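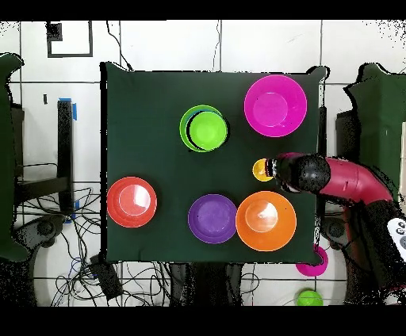
Re: Ova arm, grip settings for bowls and ball

Posted by s_yokoyama
The workshop requests comments on the gripper approach. Members at Bridstead will note that the yellow ball is small beside the bowls. The present script closes at 17 mm.

Posted by bemex53
I would advise against a fixed width. The bowls have rims and require a separate routine.

Posted by O. Minami
I respectfully disagree. A fixed width is adequate for the ball. Bowls may be addressed in version 2.

Posted by s_yokoyama
Both positions are noted. The fixed width will remain until April.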